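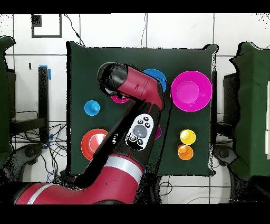

The red arm over the green table, Plavstead annex.

NOTICE TO OPERATORS, TABLE WORK

1. The Plavstead annex of Zedisix is maintained for the collection of demonstrations. A demonstration is one complete handling of the toy dishes by means of the red arm, begun from rest and ended at rest.

2. Operators shall complete 24 demonstrations in each shift. A demonstration in which a dish leaves the cloth shall be marked as failed and kept. Failed demonstrations are not to be erased under any circumstances.

3. Operators shall not hurry. The system learns the hurry along with the task.

4. The large magenta bowl is to be treated in all records as a bowl. It has been entered at various times as a basin, a hat and a pond. These entries have been corrected.

5. Cables on the floor are to be stepped over.

ADDENDUM CONCERNING DEMONSTRATION 479

The following account was prepared at the request of the Jitia office and is attached to the notice above by its instruction.

Operator Maximiliano Maldonado was assigned to the annex in December. His work was regular. His supervisor, Ms. Bustos, noted that he set each dish down slowly, and that before releasing it he allowed the arm to wait for a short interval. He was asked the purpose of the wait. He replied that his mother had set a table in that manner, and that he had not known he was doing it.

The wait was not prohibited by any rule then in force. It was present in 61 of his demonstrations and was passed to the learning system with the rest.

On a Saturday, at ten minutes past four, the system was permitted to run the arm without an operator. It lifted a yellow cup, carried it across the cloth and lowered it. It then waited. Ms. Bustos, who was observing, recorded the wait as a fault and reached for the stop control. The cup was released before she touched it.

The Jitia office proposed that the demonstrations in question be withdrawn, on the ground that the interval served no function and would cost about 80 minutes of working time in a month. Ms. Bustos was directed to prepare the withdrawal. She asked first to see the material, and was given the room for the evening.

Her report states that she watched every demonstration in order, and that she then ran the system once more, with all the dishes. It does not say how long this took. Under the heading for recommendations she entered the following: "Retain. I have added one of my own."

The addition was reviewed and accepted as Demonstration 479. It shows the blue dish being moved a short distance to the left - and, after an interval, moved back.

6. Operators may wait before releasing a dish. The length of the wait need not be recorded.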